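Last updated November 6, 2023. I keep this page going because the same questions land in my inbox every time we post something about the painting task, and I'd like to stop retyping the answers. If yours isn't on here, write to me and I'll probably add it.

# Painting in the square: questions people ask

## What is this project, in one breath?

We're teaching robot arms to fill in a square with paint. A person draws an outline on a sheet of paper, puts paint in a tray, and the arm is supposed to load the brush, bring it over, and cover the inside of the outline without slopping over the lines. The project is called Satlow. The learning method underneath it is called Carance, and most of this page is really about Carance, so feel free to skip down if you don't care why I like paint so much.

## Why paint?

I love this question! Most of the tasks people train arms on have a nice clear finish. The cup is on the shelf or it isn't. Paint doesn't give you that. Every stroke changes the thing you're working on, you can't take a stroke back, and the brush itself is different each time you lift it out of the tray (more paint, less paint, bristles splayed to one side). If a method only works because it memorized a motion, paint finds you out very fast.

It's also cheap. Paper, a brush, a plastic tray, done.

## What does the setup look like?

Pretty plain. White table, a sheet with one square on it, the tray to the right of the paper, dark navy paint. We went with navy so that it stands out against white paper for the cameras, and then we kept it so old runs and new runs could be compared.

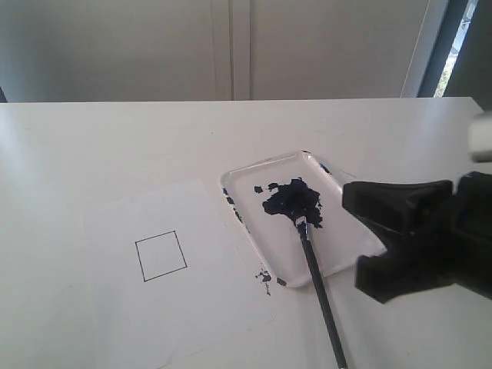
*The square still empty, with the gripper on the brush handle and the bristles down in the paint.*

You might notice the square isn't lined up with the edges of the paper. We like it that way. In our very first batch every outline was dead straight, and the arm learned a lovely set of straight strokes that it then painted no matter what we put under it. Ever since, the outlines and the sheets get turned a little between runs.

## So what is Carance?

It's a way of training from demonstrations where the arm gets to see how far along the job is. Regular imitation learning goes something like this: a person drives the arm through the task a bunch of times, we record the pictures and the motions, and the network learns "when it looks like this, move like that." Works great for a lot of things. For painting it has a nasty habit of getting stuck in a loop. The arm dips, strokes, dips, strokes, and it has no idea that it has been going over the same corner the whole time.

What we added is a second, much smaller network that looks at the paper and makes a coverage map, a rough little picture of which parts inside the outline have paint and which don't. That map gets handed to the main network along with the camera images. So the arm isn't just asking what things look like, it also has a running idea of what's left to do. It's a small change and I argued against it for weeks, because I figured the big network would pick that up by itself with enough data. I was wrong. Mayu Nagano built the first version over a long weekend while I was still writing up my reasons why we didn't need it.

## How many demonstrations did you use?

For the results we've shared, 158. Each one is a full attempt at a square, from the brush going into the paint to the person driving deciding it was filled. Some of them are ugly. We threw out the ones where the recording itself was broken, and we kept the ones where the painting was bad but the person recovered, because recovery is exactly what we want the arm to pick up.

## Who does the driving?

Mostly Mayu and me. We tried having just one of us do everything, for consistency, and the arm ended up with that person's quirks baked in. (Mine. I tap the brush on the rim of the tray twice. I had no idea I did this until I watched a robot do it.)

## What can the arm see?

It gets a fixed view of the table, plus wrist views from small cameras near the grippers. The fixed view is good for the overall layout. The wrist views are where you get the close-up stuff: the edge of the blot, the line it's about to cross, how much paint is still in the tray.

The trouble with wrist views is that the fingers get in the way. They're big and black and they're right there in front of the lens, and when a gripper comes down near the paper, a finger can cover a whole corner of the outline. For a while the coverage network would look at a hidden corner and report it as painted, since dark finger and dark navy look awfully similar if you're a small network.

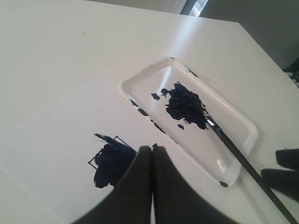

Our fix was to let the map say "don't know." If a patch of the square is hidden, the coverage network marks it as unknown and holds on to whatever it last believed about that patch until it gets a clean look again. We also started feeding it more training pictures with fingers over the outline. Between those two things, the false "painted" reports mostly went away. Mostly! You'll still catch one if the lighting is weird.

The other tricky bit is the outline itself. Once a thick stroke goes down over a thin line, the line is hard to find under all that paint. The arm can't stay inside a line that it can't see. So we have it remember where the square was at the start of the run, and nudge that memory whenever a piece of the real line is visible.

## Does it work?

Better than it used to, and worse than I want. On our standard test we draw eight squares the arm hasn't seen, at different angles, and let it try each one. With the plain method it filled 2 of the 8. With the coverage map it filled 5 of the 8. "Filled" means a person who wasn't running the trial looked at the sheet and said yes.

I know eight is a small test. A bigger one is what we're working on this November, and I'd ask you not to quote the numbers as if they were the last word. What I'd really point to is the kind of failures we get now. Before, the arm would go round and round on one spot until the paper got soggy and tore. Now when it fails, it usually runs over a side or leaves a corner thin. Those are much more human mistakes, and they're the kind I know how to work on.

## What about drips and splatter?

Oh boy. Yes, they happen. Specks on the paper outside the square are the most common thing, and we don't count them against a run unless they're big enough to touch the outline. Smears around the rim of the tray don't count either. I wipe the brush on the rim when I drive, so of course the arm does too, and I think that's fine. That's what rims are for.

We did try punishing splatter in one version of the training. The arm got so careful that it would bring over a nearly dry brush and stroke the paper very politely with nothing on it. Back to the old way.

## Why does it leave the brush standing in the paint?

Because we do! In plenty of our demonstrations the brush goes back into the clump between strokes while the person driving thinks about what to do next. The pause gives the cameras a good clear look at the paper too, so we never tried to train it out. Your art teacher would be upset about the bristles, I know. Mine would be.

## Is this a real art robot? Can it paint my dog?

No and no. It fills a square with one color. I get asked this at every single demo, and I do understand, a dog would be a lot more fun. But the square is useful because anyone can tell whether it's full. If we asked for a dog we'd spend all our time arguing about the dog.

## Have you tried other shapes?

A few triangles, just for curiosity. The arm goes for the longest side first and then gets confused in the narrow points, where there isn't enough room for the brush to turn. Circles I haven't tried. We don't have results worth sharing on any of this yet.

## What's Nisuser, and do I need it?

Nisuser is the little program we use for recording and replaying runs. It lines up the camera streams with the arm motions and lets you scrub back and forth to see where things went wrong. You don't need it to use Carance. If you've already got your own recording tool, you'll be fine as long as your pictures and motions have matching timestamps. If they're even slightly off, the coverage map lags behind the brush and you get a very strange arm that paints wherever it was a moment ago. Ask me how I know.

## And Ogura?

Ogura is the older project this one grew out of. It was wiping instead of painting: there was a mark on the table and the arm had to get rid of it. Same idea turned inside out, really. Some of the code still has Ogura in the file names, so if you run into a folder called that, it's safe, leave it alone, things depend on it.

## Can I use your data?

We're cleaning it up for sharing. The holdup is labels: for each run we want a note on whether the square counted as filled, and the early ones were never marked, so Mayu and I are going back through them by hand. Email me if you'd like a small sample in the meantime and tell me a bit about what you're trying to do. I'm slow in the mornings but I do answer.

## My arm keeps painting the same corner. Help?

Look at your coverage maps before you touch anything else. Save them out as pictures and flip through a whole run. If that corner never turns "painted," the small network is the problem, and it probably needs more examples with thick paint in them. If the map looks right and the arm still goes back there, check that the map is really being passed in during the run and not only during training. I've made that second mistake myself, and I lost most of a week to it.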